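Re: [sim-manip] Does your policy look at the handle at all?
From: Mwaipopo list account
To: sim-manip

A reader of this list wrote in April:

> We trained on 1000 simulated demos of door opening and got numbers
> we were proud of for one evening. Then somebody painted the doors
> a different color and the thing reached for the wall. Is there a
> cheap way to check whether a policy is using the handle, or only
> the color of whatever the handle is stuck to? Your Gisden notes
> hinted at one and then stopped.

They did stop. I ran out of coffee and then out of cluster time, in that order. What follows is the rest of the Gisden story, as far as it goes.

The check is a masking test, an old idea that was old in 2005. You take a trained policy and a recorded rollout, hide one patch of the camera image, and see how much the predicted arm motion moves. Slide the patch over the whole image and you have a map of what the policy cares about. We did this for the head camera first, on the approach.
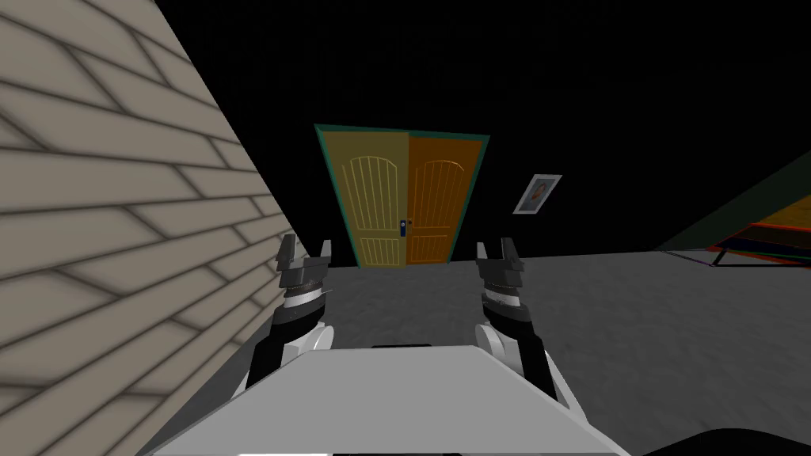
Prestovico, our policy, was trained on 3730 rollouts in rooms like this one, and I had expected the map to light up on the handle. At this range the handle is a few dark blue pixels where the two leaves meet, so I should have known better. Hiding it changed next to nothing. Hiding the boundary between the yellow leaf and the orange one changed a lot. Hiding the portrait on the wall also changed a lot, and I would rather not discuss that at length. We now shuffle the wall pictures.

Closer in, things get more respectable. With the grippers up near the doors, the hardware by the seam finally counts for something, and the map shrinks to a blob over it. The two leaves carry knobs of different colors, a small whitish one on a dark blue plate and a dark brown one beside it. Swapping the leaf colors at this range costs Prestovico a little. Swapping them at the far range costs it the run.
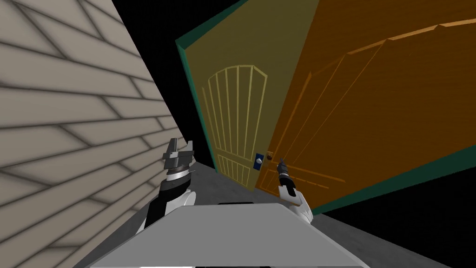

How to run it on your own policy

1. Save the full input at each step, arm joint angles included. Mask only the image. If you mask the joints too you will learn that robots need joints.

2. Fill the patch with the local average color. Black patches are a trap in our renderer, where the space behind the walls is already black and the policy has learned to ignore it.

3. Do the far and near parts of the approach separately. Averaging them gave us a lovely smooth map that meant nothing, and it was in the draft for a month.

4. Repeat over at least 3 seeds. Ours disagreed about the portrait.

For the cabinet task we ran the same thing on the close-up view, with the open gripper in front of the door and a round dark knob higher up.
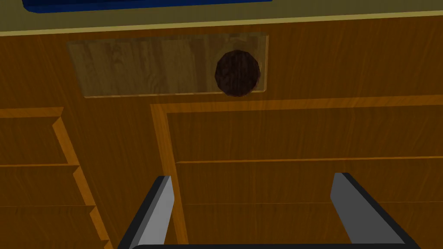 The cabinet maps are the ones I trust least. Everything is the same brown wood, so a patch filled with the local average is very nearly a patch of cabinet, and the test goes soft. Skodivard, our other benchmark, has painted cabinets and gives much sharper maps, but I can't yet say whether that is the policy or the paint.

So, to the question as asked: yes, it is cheap, and for your repainted doors I would start with the far range. If the map sits on the color boundary, randomize leaf colors independently of each other and retrain. We had been randomizing both leaves together, a choice I defended on this list at some length. The archive is searchable, please don't.

Scripts will go up once I have removed the comments.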